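# Drolana three-arm work cell: notes from the Gikstead open day

**Listed by:** Jeltitz Equipment
**Status:** to order, no stock held
**Page text:** Mieke Baert, updated 22nd February

We get asked about this one a lot, so I went to the open day in Gikstead before agreeing to put it in the catalog. What follows is what I'd tell a customer on the phone.

Drolana sells the cell as three arms, a mat and a software license. The arms come with pedestals if you want them. The pitch is that you lay out your job in the simulator first, get it running there, then move it to the real hardware "without changes." I have heard that line from other vendors and I wrote it down with a question mark.

Most of the open day was the simulator. Gerrit Vermeulen ran it on a big screen and took requests, within limits. The objects were small and simple: a ball, a cube, a block, a thin rod. He was fair about answering questions, but when Ruben Dierckx (he buys for a packaging shop) asked to see a floppy bag, the answer was that soft goods are on the plan for June.
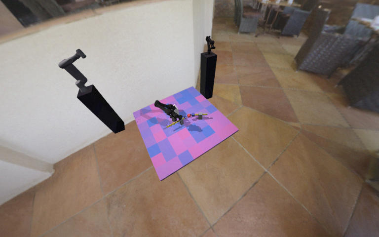 My main trouble with a simulated demo is that it tells you how the planner behaves and very little about the grip. A rod on a rendered mat doesn't have oil on it. I asked for the pick log from a physical cell and was shown a sheet with 559 attempts and 535 good picks. That's decent - but it was one rod, one ball and one operator, and there was no column for how long a person spent resetting things after a miss.

The room layouts look nice. Check them against your own floor anyway. Pedestal placement in the software is whatever you type in, and it won't warn you that a base isn't sitting right.

## What you get

- Three arms, one gripper style
- Checkerboard mat
- Simulator license, one seat, one year
- Setup visit: extra, quoted by Drolana

## Ordering

Part number 1815. Lead time is 75 days from deposit. The Gál controller is sold separately and you do need it, which the brochure leaves for the back page.

I'd hold off unless you can bring your own parts to a hardware trial. Jolien Leemans at our service desk can ask for one. She has asked twice for us and we're still waiting on a date.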